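Where should a knife block go on a table that's also used for snacks?

Asked by Lorna Macaraeg
Kitchen and Dining > Storage and Layout
4 Jun 2026
Viewed 300 times

I have a table with a speckled beige top, and it has ended up being used for too many things. It's 70 cm deep, with walls on the back and both sides, so the front is the only side you can reach in from. The knife block stands at the back near the middle, and snacks get put down wherever there's space. I wipe the table in the evening and by the next afternoon there are packets on it again.

My question is mainly about the knife block. When people want a snack from the back corner, they reach in past the knives. The handles stick up out of the top of the block and I've caught a sleeve on one. Nothing fell over, but I'd like to change something before it does. I also don't like the idea of crumbs and seasoning getting down into the block. 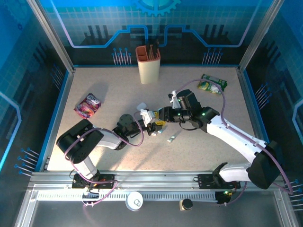 The knife block at the back, with the green and white bag beside it and the red and pink packet over on the left.

The block is cream with an orange-red rim on the inside. It was sold under the name Pukura and came from a housewares shop called Layug that has since closed, so I can't go back and ask them. I never had any paperwork for it. The longest knife has a 215 mm blade and it goes all the way in. I haven't taken anything out of the inside of the block and I don't know if it comes apart.

I don't want to put anything up on the walls. They're printed, blue with a circuit-board pattern, and I would like to leave them without holes or sticky marks. So please no magnetic strips or stick-on hooks. Moving the knives to another room isn't an option either.

What I've tried so far:

Putting the block at the front. It was easy to reach but it was also the first thing anybody bumped, and I moved it back the same day.

Putting the snacks in a bowl. It worked for small packets. The bigger bags leaned out over the side and I was still reaching around the knives to get the bowl.

Asking people to put packets back where they got them. You can guess how that went.

The other thing that gets left out is a white capsule with a smooth, glossy surface and rounded ends. It gets picked up and passed around a lot, and then it's put down on the table with everything else. I'd like it to have a fixed place too, away from the knives, because people reach for it without looking.
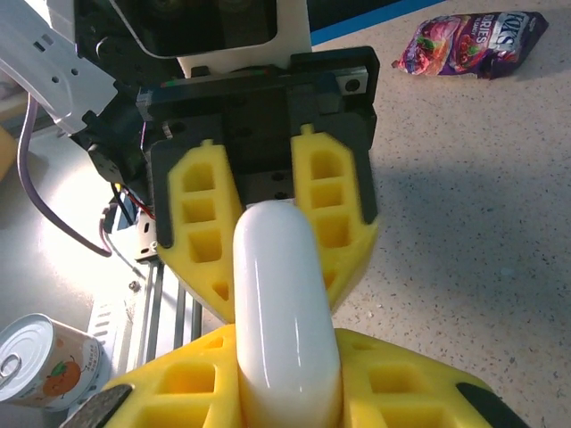 I've thought about a low tray with a lip for the loose things, so that all of it could be lifted out together when I wipe down. The tray would have to be shallow enough to see into. I don't know if it's better on the left or the right when the knives stay in the center, or if the block should give up the center altogether. Most people here are right-handed, but I'm left-handed and I'm the one who uses the knives most.

So, to put it in order:

Should the block go into a corner or stay in the middle at the back?

How do I clean the block if food has got into it and I don't know how it's made?

Is there any good reason to keep snacks on a table with knives, or should I give up on that part?

Thanks for any help. I can measure things if that's useful.

2 answers

Willerau
Member, Kitchen and Dining

Put the block in the back left corner and the snacks at the front right. That solves most of it.

The rule I go by is that you shouldn't have to reach over or past a blade to get something that isn't a blade. With walls on three sides you only have one direction to reach from, so the back of the table is for things you get out on purpose and the front is for things people grab. Knives are the first kind and snacks are the second. At the moment you have the green and white bag back in the right corner, further from the front than it needs to be, and the block close to the line people take to get at it.

You say you're left-handed and use the knives the most. Left corner, then. Try it before you decide, though. Stand where you normally stand, put your hand on the handle of the longest knife and draw it out slowly. A 215 mm blade needs its own length of clear space in the direction it comes out, plus some for your hand. If your elbow or your knuckles touch the side wall, move the block toward the middle until they don't. It's a mistake to push a block so tight into a corner that you have to twist the knife to get it out. You end up tipping the block forward every time.

If the block has a slant to it, point it so that the handles come toward you and not toward the snacks. If it's straight up and down, it doesn't matter which way it faces.

Check that it doesn't slide. Hold the empty block at the top and give it a push. If it moves easily on the tabletop, put a piece of rubbery shelf liner under it, cut a bit smaller than the base so that you don't see it. You don't need to glue anything.

The tray is a good idea and I'd do it. Get one with a lip as high as your finger is thick. Any higher and people start piling things in it. Put it at the front on the opposite side from the knives. Your white capsule can go in the tray as well — with rounded ends it's the kind of thing that rolls if it's laid on its side, and the lip will stop it. If it gets greasy from sitting with the snack bags, use two small trays in place of one big one. Fold a cloth in the bottom of the second one if you're worried about the finish getting scratched.

On cleaning. Since you don't know how it's made, start dry. Take all the knives out and put them somewhere flat. Turn the block upside down over the sink or over newspaper and tap the base with the flat of your hand. Do that on each side. You'll see pretty quickly if there's food in there. After that use a vacuum with the narrow nozzle held against the opening.

Then look inside with a flashlight. If there's an insert made of thin rods or bristles, it will usually pull straight up, and you can wash it separately in warm soapy water and stand it upside down overnight. If there are fixed slots, don't pour water in. Use a bottle brush or a pipe cleaner that is barely damp and leave the block upside down until the next day before the knives go back. Wipe the rim with a cloth and ordinary dish soap. I wouldn't use bleach on a colored rim without trying a spot on the inside first.

Always put knives back clean and dry. Most of what I've found in the bottom of knife blocks went in on the blades and not from snacks nearby.

As for whether you should have snacks there at all, I think it's fine for adults. If small children use the table I would move the knives no matter what, even though you said you can't.

Comments

Lorna Macaraeg: Thank you. No small children. I tried the draw test and my knuckles did touch the wall on the left, so the block is now a hand's width out from it. The base does slide, I hadn't noticed. Will get liner.

Willerau: Good. A hand's width is plenty. Check again with the block full, they slide less with the weight in.

Lorna Macaraeg: It's better when full but it still moves. I tapped it out over newspaper and got a few crumbs and a bread tag.

Flendura
New member

I would just get rid of the block and use a drawer. Blocks take up room and you can't see what is in them. I got rid of mine in July last year and haven't missed it. A drawer insert holds the knives flat and the edges don't touch anything.

If you haven't got a drawer under that table then you can get blade covers and keep the knives in a box with a lid.

For the snacks use clips. Half the mess on a table like that is from bags that have been opened and laid on their side. A clothespin is just as good as a bought clip. Fold the top over a couple of times first. Small foil packets aren't worth clipping, finish them or throw them out.

I don't agree that the snacks should be at the front. In my house anything at the front gets knocked on the floor. I keep ours at the back, but I haven't got knives out so it's different.

Comments

Lorna Macaraeg: There's no drawer, unfortunately. I did put a clothespin on one of the bags and it's working so far.

Willerau: A lidded box is all right for knives you use once a month. For daily ones you'd be taking the covers off and on all the time, and people stop bothering and then you've got bare blades in a box. I'd keep the block.

Flendura: Fair enough. I only cook for myself so I have two knives out of the whole set that I use.

Lorna Macaraeg: Going with the block on the left and a tray at the front right. I'm marking the first answer as accepted, but the clothespin was a help too. Still looking for a tray with a low enough lip, most of the ones I've seen are made for carrying drinks and the sides are too tall. If anyone knows what to search for, please add it here.

Willerau: Try "vanity tray" or "catchall". A baking sheet with a small rim will do in the meantime.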